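Soup all week: my favorite tips for big-batch cooking

Soup weather is back and I could not be happier! I make a big pot nearly every Sunday, and over the years I've picked up a pile of little habits that make it easier and a lot tastier. Some came from my grandmother, some from ruining dinner. Help yourself to whichever ones suit your kitchen.

Start with the onions and give them time

If you only change one thing, change this. Most recipes say five minutes for the onions. I give mine over 20 on low heat, with a good pinch of salt and a lid on for the first half. They go soft and sweet and the whole pot tastes like you fussed over it all day. Chop the carrots and celery while they cook and you haven't lost any time at all.

Tomato paste goes in before the liquid

Push the vegetables to one side, drop in a big spoonful and let it fry until it turns brick red. It smells amazing! Then add your stock and scrape up everything stuck to the bottom.

Save your Parmesan rinds

I keep a bag of them in the freezer. One rind in a pot of minestrone or bean soup is plenty. Fish it out before serving (or fight over it, as we do).

Cook the noodles separately

Noodles left in soup overnight drink up all the broth and turn to mush. Boil them on their own, toss with a tiny bit of oil and keep them in a separate tub. Same goes for rice. Barley is the exception — I love how thick it makes everything by the next day.

Bread on the side

Yesterday's loaf is perfect for this. Sprinkle the crust with water and put it in a hot oven for 6 minutes, then bring it to the table wrapped in a cloth so it stays warm. Cut it thick, it's for dunking.

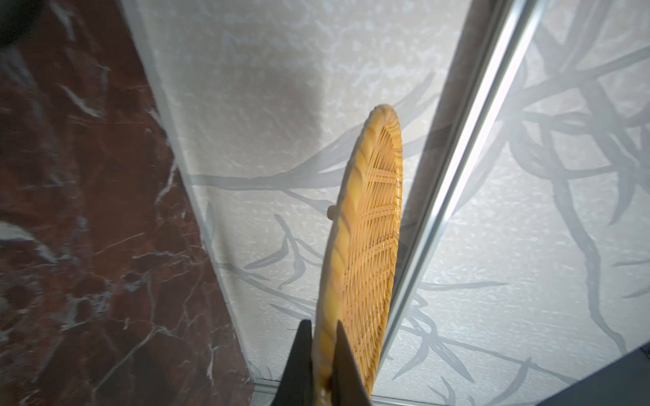 A round rattan basket with a wrapped rim

Freeze it flat

Cool the soup first. I split it between shallow pans so it cools fast, then get it into the fridge. Once it's cold, ladle it into freezer bags, press out the air and lay them on a cookie sheet until solid. After that they stand up like books and take hardly any room. Write the name on the bag BEFORE you fill it. I have eaten a lot of mystery soup.

Leave out the cream and the potatoes if you know a batch is headed for the freezer. Cream can split and potatoes go grainy. Stir the cream in when you reheat. I try to use everything within 3 months.

Wake it up at the end

Leftover soup nearly always needs something sharp. A squeeze of lemon, a splash of vinegar, a spoonful of pesto — try one before you reach for more salt. Lentil soup with red wine vinegar is a whole different soup!

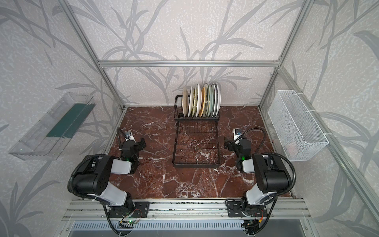
Plates upright in a black wire dish rack

Too salty?

Add more unsalted stock or a can of plain beans. The old potato trick has never done much for me, though my sister swears by it.

Too thin?

Scoop out a couple of ladlefuls, blend them smooth and stir them back in. Works with any bean or vegetable soup, no flour needed.

Next up: what to do with half a cabbage. I have 9 ideas so far and I'm still going!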